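Fountain pen ink goes through my planner pages

Jacqueline Besson
I bought the Mamiven weekly planner in November and I like the layout very much. But my ink is visible on the back side of every page, so I can write only on one side. Is there some paper trick, or must I change the pen?

Zulema Leiva
Change the nib first. I had the same planner and a broad nib was too much for it. With a fine nib the back stays readable – not perfect, but enough for appointments.

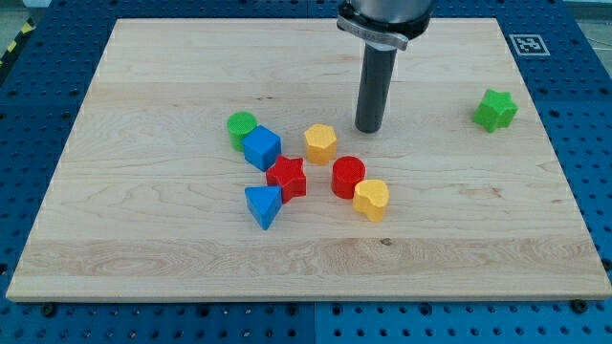

Also let each page dry before you close the book. If you want to keep your broad nib, look at the Huet refill. It has thicker paper and the same hole spacing.

Prarham
pencil. works for me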